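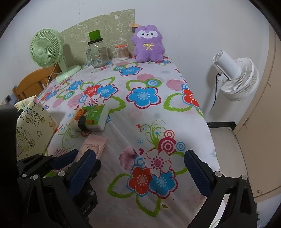 Zwischenbericht zur Figurenreihe Gurkumwood, Stand Ende Juni. Von den vier geplanten Sammlerfiguren im Maßstab 1:10 sind zwei fertig modelliert, eine ist beim Gießer, und die vierte besteht weiterhin aus einem Ordner mit Skizzen und guten Absichten. Der Förderbetrag ist zu 40 Prozent abgerufen. Bemalt wird in Atport nach wie vor von Hand, und zwar an Tischen, die nicht nach Manufaktur aussehen: weiße Decke mit bunten Blumen, links ein blassgrüner Ventilator, dahinter ein Holzstuhl. Den Posten »Arbeitsplatzausstattung« haben wir im Antrag entsprechend niedrig angesetzt und bislang auch nicht überschritten.

Modellierung

Die Waldhüterin und der Fährmann sind abgenommen. Beim Fährmann war der Umhang in der ersten Fassung so dünn, dass er den Versand innerhalb des Hauses nicht überstanden hätte, vom Versand an Kunden ganz zu schweigen. Die zweite Fassung ist anderthalb Millimeter stärker und sieht immer noch nach Stoff aus, wenn man nicht direkt von unten schaut. Der Hirschkönig liegt seit Mai bei der Gießerei Stojanović. Sein Geweih hat 34 Enden, eine Zahl, die im Drehbuch der Vorlage genau einmal vorkommt und die uns seither verfolgt. Die Gießerei schlug vor, auf zwölf zu reduzieren. Wir haben abgelehnt, weil die Fans zählen werden.

Prototypen

Aus der ersten Silikonform kamen 10 Abgüsse der Waldhüterin, sieben davon verwendbar. Die übrigen drei haben Blasen im Gesicht und dienen jetzt als Farbmuster. Für die Serie ist eine zweite Form bestellt, die Kosten dafür standen bereits im Plan.

Lizenz

Trudumico hat die Waldhüterin freigegeben, den Fährmann mit Auflagen. Der Rechteinhaber wünscht einen »freundlicheren, aber nicht fröhlichen« Gesichtsausdruck. Wir haben drei Varianten eingereicht, die sich im Wesentlichen durch den linken Mundwinkel unterscheiden, und warten auf Antwort. Telefonisch ist die Lizenzabteilung donnerstags zu erreichen, theoretisch.

Vorbestellungen

Für die Waldhüterin liegen über 50 Vorbestellungen vor. Das ist weniger als erhofft und mehr als befürchtet, zumal wir bisher nur unbemalte Muster zeigen konnten. Auffällig viele Besteller fragen nach der Sockelgröße – offenbar sind die Vitrinen voll. Wir prüfen einen schmaleren Sockel, der ohne neue Form auskommt.

Abweichungen vom Plan

Der Liefertermin für den Hirschkönig verschiebt sich um sechs Wochen. Die Verpackung wird teurer, denn das Geweih braucht einen eigenen Schaumeinsatz. Den Mehrbetrag decken wir aus dem Posten Messeauftritt, indem wir uns mit einem halben Stand begnügen und freundlich zum Nachbarn hinüberlächeln. Zusätzliche Mittel beantragen wir nicht.

Nächste Schritte

Bis September sollen die Farbmuster für Waldhüterin und Fährmann stehen, dann folgt die Bestellung der Kartons. Die vierte Figur, die Moorhexe, geht im Herbst in die Modellierung. Belege und Stundenlisten gehen gesondert zu, diesmal in der richtigen Reihenfolge.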